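What a Laundry Demo Should Be Required to Show

I went to the Flasano open day in November expecting to be bored, and for the first hour I was. 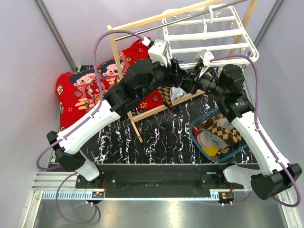

The morning was slides. Flasano builds bimanual cells and licenses a control stack called Zein, and the slides covered the second release of Zein in more detail than a mixed audience of buyers, students and neighbors could use. After the break we were let into the lab, where two arms were working on laundry at a tabletop cell. I stayed there until they closed the doors.

My position is simple. Cloth is the right thing to put in front of visitors, and most companies that demonstrate on cloth still present the results badly. Flasano did better than most and still fell short in ways that matter to anyone with a purchase order to sign.

Start with why cloth is a fair test. A rigid part has a pose, and once the pose is known the grasp can be computed. A shirt in a basket has no useful pose. The fold you can see tells you very little about where the collar is. Add a drying rack and a rail and the difficulty moves again, since the garment now hangs from something that can itself shift when pulled. Two grippers working close together have to share a small volume without colliding, and each one blocks part of the other's view. A camera over each gripper helps during the grasp and much less during the approach.

Patterned fabric is a further problem. An argyle garment gives a vision system plenty of edges, nearly all of them meaningless. I was glad to see argyle in the cell. Plain towels on a plain table are the industry default, and I have stopped counting them as evidence.

Mebrat Alemneh, who ran the lab session, put the number on the whiteboard before anyone asked: 70 percent of attempts completed without an operator stepping in. She also wrote down what counted as an attempt. If the gripper closed on nothing and tried again inside 25 seconds, that was one attempt. I think the window is generous. A laundry operator pays for time, and a cell that misses twice and then succeeds has tied up the station for the whole of it. But the definition was on the board, and a reader who dislikes it can discount accordingly.

What was missing was the reset. Between runs a technician put the clothes back, and the time this took appeared in none of the figures. I asked Callum Greenwood, from the sales side, whether the quoted cycle time included it. He said it did not and that customers would have their own infeed. Maybe so. In my experience the infeed is where the money goes. When I worked on the Clikano line we spent four months on the arms and well over a year on getting items to them in a condition they could handle.

I would ask three things of any company opening its lab. Publish the reset time beside the cycle time. Let a visitor hand over a garment the system has not been tuned on, and log the outcome with the rest. Leave the failures running long enough for people to see how the cell recovers, or whether a person has to reach in.

Eltico, whose open day I attended in the spring, did the second of these and nothing else. Its success rate that afternoon was poor and I learned more from it than from the Zein slides.

Cable routing deserves a word too, dull as it is. On a development cell the wiring to the wrist tools is often left in wide loops so the joints can travel freely. That is sensible in a lab. Near hanging fabric in a working laundry I would want it enclosed, and I would want to know what the enclosure does to reach. Alemneh said a dress pack was planned. No reach figures yet.

I will go back next year if they invite me, and I have asked for the reset times in writing.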